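Re: [bronditz-strata] Soft plastics and the recycling room

Colette Texier wrote:
> Can someone confirm what goes in the yellow bin now? I was told
> no bags at all but the sign by the lift still says otherwise.
> Also is the quote from Figueroa for the whole year or only to
> November?

Hi Colette, all,

Quick one, between meetings. Sign is out of date, ignore it. No soft plastic in the yellow bin, not even bagged up neatly. We got charged for 2 contaminated pickups last quarter and I'd like to not do that again.

Quote – it's the whole year. Figueroa came in at $2,152, Astedon at $2,240. Birum were cheapest at $1,609 but no organics and they want the bins out on the kerb by 5am, so who's doing that. My vote is Figueroa.

Hard plastic tubs and trays are fine if rinsed, lids off. Carry bags go to the drop-off at the shops, not in with teh cardboard please. Bags in every one of these, though the third is mostly the tub:

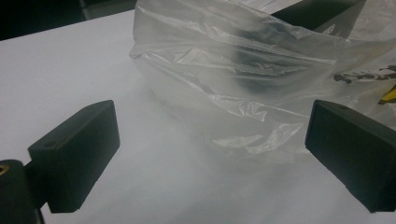
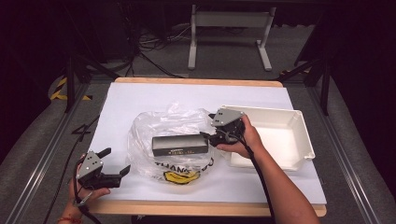
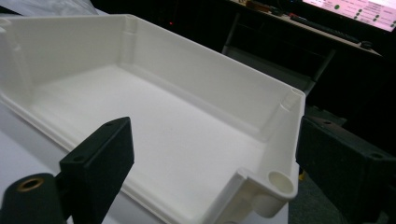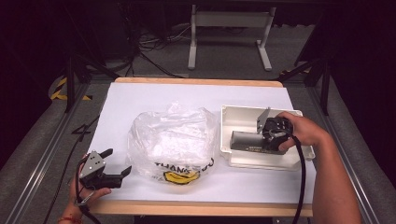
Other thing, the organics caddies. Still have a few spare in my storage cage, first in. Compostable liners only, the green ones from the supermarket are not all compostable so check the packet.

Need votes on the quote before the September 2026 meeting, reply to the list not just me. Will try and get a new sign printed, if anyone has a laminater that would help.

cheers
Unit 9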